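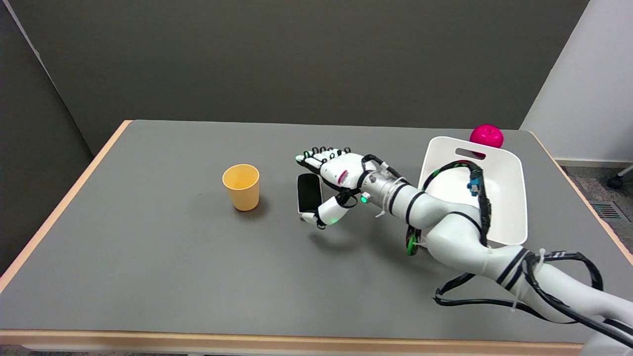 Figure 1. Right position for the grasp: thumb around the phone, cup left standing on the table.

Recording Pick-Up Examples at the Drimgate Station

Operators shall record 80 examples per object before moving to the next.

1. Place the phone, the cup and the bin on the gray tabletop. Change their positions after each example.
2. Check that no cable lies between the hand and the object.
3. Start recording, then close the hand slowly.
4. Hold the object still, release it and stop recording.
5. Mark dropped objects as "failed." Do not delete them.

Send completed sets to Sulastri Wijaya for review.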